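Repair Belongs in the Purchase Price

27 April 2018

Public institutions spend a great deal of effort deciding what to buy and very little deciding how long it should last. The Trukamora district library system is now preparing its equipment budget for the coming year, and the draft follows the pattern of earlier ones. Purchases are listed line by line. Maintenance appears as a single figure near the end, and it is the first figure to be reduced when the total runs high.

This practice deserves to be reconsidered. A book scanner, a boiler or a delivery van has a cost that continues well after the invoice is paid. When that cost is left out of the decision, the lowest bid will usually win, and the branch that receives the item must manage the result. The Drelik branch went without a working public copier for most of last winter. The replacement part was priced at 1240 dollars, more than the branch was permitted to spend on repairs in a single quarter, although a new copier could have been requested from a separate fund.

Rules of this kind were written for sound reasons. They keep spending predictable and make audits simpler. They also teach managers to discard things that could be mended. The district's surplus list for the past year ran to 501 items, and the entries do not say which of them could have been returned to service at modest expense.

Two changes would help. First, every bid for equipment above 100 dollars should state the price of the parts most likely to wear out and the period for which those parts will be supplied. Second, the repair and replacement funds should be joined, so that a branch manager may choose between them on the merits.

Some will object that suppliers will raise their prices if asked to make such promises. A few may do so. A higher price that is known in advance is still easier to plan for than a low one followed by a year of emergency requests. The town of Nurnutent adopted a similar rule for its road equipment, and its bidders continued to bid.
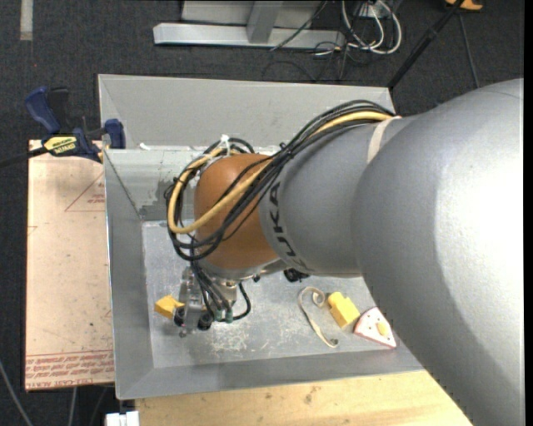 Cables gathered along a KUKA robot arm.

Private industry has long treated upkeep as part of the cost of owning a machine. Hoses, belts and cables are expected to wear, and a careful owner sets money aside for them from the start. The same habit would serve a library or a school equally well.

The draft budget remains open for written comment until the end of April. Residents of the Phan and Drelik service areas, where the oldest equipment is in use, have particular cause to respond. Comments should refer to the maintenance line by name and should ask that it be set before the purchase list is approved.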